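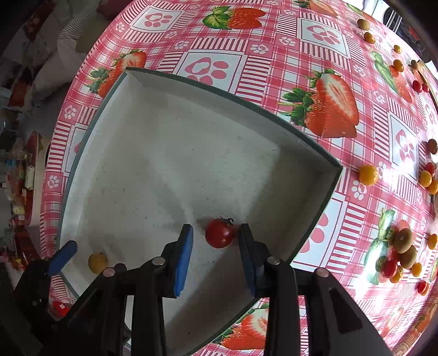
Walking Dudlow with a push cart — is the back nine doable?

Posted 6 February 2020

We've got a weekend trip coming up at the end of the month and I'm the only one in my group who likes to walk. The other three always ride. I've played Uvell on foot plenty of times with no trouble, but I've heard Dudlow is a whole different animal after the turn, with long hikes between greens and tees. I carry a 16 handicap and I'm in okay shape, bad left knee. Do they even allow push carts? And will I hold up my buddies?

Answer 1

Yes they allow them, I've walked it twice. The front is a stroll. Then you get to 11 and it's straight uphill to the tee, maybe the worst climb on any course around here (Ibarra has one that's close). After that it's not so bad until 15, a par 4 that's only 287 from the whites but the path loops way around the pond. 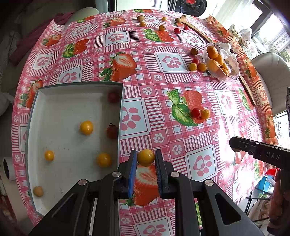

What I do is leave the cart at the bottom on 11, grab my driver and a wedge and walk up with just those — you come back down the same side anyway, so you lose no time at all. Your buddies will be waiting on you at 12 and 16, but nowhere else. Take the front pin side on 14 if your knee is acting up, it's flatter. Oh, and renting a cart in the shop is 29 bucks, so bring your own if you can.

Answer 2

just ride

Answer 3

Call the shop first! In February they sometimes go path only and then walking is faster than riding, I passed two groups that way last winter. I don't remember 11 being that bad but I was carrying a half set. Ronholm is the one that really got my knees.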